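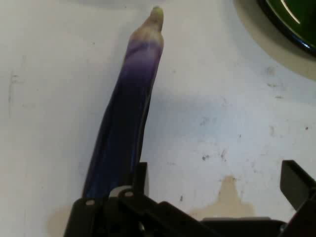 Wurine long eggplant seeds: first season

I bought one packet on a whim and I'm already planning a second row! The color is what got me — deep glossy violet at the thick end, fading through lavender to a creamy tip. Skin is thin enough that I never peel them. Sliced and fried with mustard seeds they go silky in minutes, and I've had no bitterness so far. 17 fruits by the end of August from 2 plants. My only gripe is the spacing advice on the packet, much too tight.

Lakshmi Hegde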